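Unit 6: Faults in wrist- and hand-mounted sensing
Handout for the second lab block
Notes by Laurențiu Sârbu, revised December

Read before the lab. The worked case in section 3 will be used again in the assignment, so keep your copy.

1. Scope

Unit 5 dealt with mechanical faults in the gripper: worn pads, slack cable, a bent finger. Unit 6 deals with faults in what the gripper records. These are harder to find. A bent finger drops the part and everyone sees it. A bad recording sits on a drive for weeks and only shows itself when a policy trained on it does something odd.

The tool used in this course is the Warovar hand-held gripper. It carries one fisheye camera above the jaws, a jaw-width encoder, and a trigger that starts and stops an episode. There is no arm attached. A person carries the tool and performs the task, and the pose of the tool is worked out later from the camera images and the inertial data.

2. Terms

Episode: everything recorded between one trigger start and the matching trigger stop.

Pose track: the estimated position and orientation of the tool over an episode.

Static scene assumption: the pose estimator treats the surroundings as fixed. Any movement in the image is taken to be movement of the tool.

Tracking loss: the estimator has too few usable points and stops giving a pose. It is flagged.

False track: the estimator gives a pose, with good confidence, and the pose is wrong. It is not flagged.

Tracking loss costs you data. A false track can cost you a robot. Keep the two apart in your reports; last year they were mixed up in more than half of the submissions.

3. Worked case: the Rondov shelf task

3.1 Background

The task was to take a small carton from a shelf and set it down in a tray. Episodes were recorded with the hand-held tool in a room also used by other people. A policy was trained on the set and run on a Lumivex arm at reduced speed, inside a fenced cell.

3.2 The fault

On the fourth run the arm picked up the carton correctly, moved towards the tray, then turned the wrist through most of its range and drove sideways. The gripper struck the side of the shelf. The force limit tripped and the arm stopped. The damage was one cracked jaw and a scraped camera housing. No one was inside the fence.

The operator, Kastriot Shehu, pressed the emergency stop after the force limit had already tripped. This was still the right action. A force limit trip on this controller is a protective stop and can be cleared from the panel. The emergency stop cannot be cleared without a reset at the cell.

3.3 First (wrong) diagnosis

The joint encoder on the wrist was blamed, as the wrist was what had moved. The encoder was swapped. The arm was run again with an empty tray and no carton, at 10 per cent speed, and the same sideways move appeared. Two hours were spent on this.

The lesson for your own fault reports: the commanded path was in the log from the start. Commanded and measured wrist angle agreed throughout. The arm did what it was told. Always plot commanded against measured before taking anything apart.

3.4 Second diagnosis

Attention moved to the training set. The episodes were sorted by the largest change in tool orientation between neighbouring samples. Thirty episodes were pulled for viewing by eye. In four of them the trigger had been left running after the task was finished, and the tool had been tilted, put down or carried near other people. The pose track carried on through these tails with no flag.

In a tail of this kind the camera sees little of the work. Clothing and bags fill much of the view, the tool is well off level, and the few fixed features left are pushed out towards the edge of the circle, where the lens bends them most.
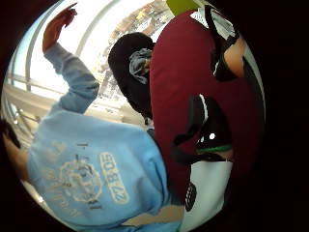
3.5 Why the estimator accepted it

Three conditions combine.

(a) Large moving surfaces. Printed lettering on a sweatshirt gives strong corners, and the estimator will happily use them. If the wearer turns, the corners move together, and a rigid group of points moving together looks the same to the estimator as a moving tool.

(b) Bright windows. Strong daylight washes out the background. Railings and building fronts, which would be good fixed points, lose contrast or clip to white.

(c) Tilt. A tool rolled on its side is not a fault in itself. It does mean that a check based on the expected direction of gravity needs the inertial data to be correctly aligned in time. In the Rondov set the two streams were offset, so that check had been switched off.

Condition (c) was a human decision and it was not written down anywhere. Treat a disabled check as a fault in its own right.

3.6 Correction

The tails were cut at the moment of jaw opening over the tray, plus a short margin. The time offset was measured again and the gravity check was turned back on. The policy was retrained and the cell was run at reduced speed until the supervisor signed off. The sideways move did not come back.

4. Lab procedure

Work in pairs. One person carries the tool and the other watches the episode light. Change over at the halfway point.

1. Check the trigger. Start and stop an empty episode and confirm that the light goes out.

2. Record the calibration motion in front of the Softić board. Hold the tool level for the first part and do not block the board with your sleeve.

3. Record ten episodes of the carton task. Stop the trigger before you turn away from the shelf.

4. Record two further episodes and leave the trigger running on purpose while your partner walks past. Label them as fault episodes.

5. Process all episodes with the gravity check on, then again with it off. Save both pose tracks.

6. Turn the gravity check back on and have your partner confirm it in the settings page — both names go on the sheet.

Data from step 4 must not be copied to the shared training folder.

5. To hand in

One plot per fault episode showing tool roll against time for both settings of the check. Mark where the task ended.

A fault report of one page. State what was observed, what was commanded, what was measured, and what you would check first. Opinions on cause go in a separate paragraph under those four.

For each fault episode, state whether it shows tracking loss, a false track, or neither. "Neither" is an acceptable answer if the plot supports it.

Reports without axis units will be returned unmarked.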